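May 24, 2022

Stamping again. Set out a sheet of plain paper and the red ink pad on the white table.

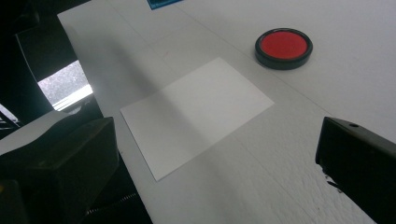
Evening

The Mistham cards need 154 stamps and I have done 147. I quit there with a sore wrist and will finish the rest tomorrow. My first few came out heavy on one side. Pressing straight down and counting to 3 helped, and I tried every change on scrap before going back to the cards.

Must order more card stock from Plarna before September. Red ink does not come off fingers with dish soap. Tried lemon juice, a little better. Soup for supper, bed early.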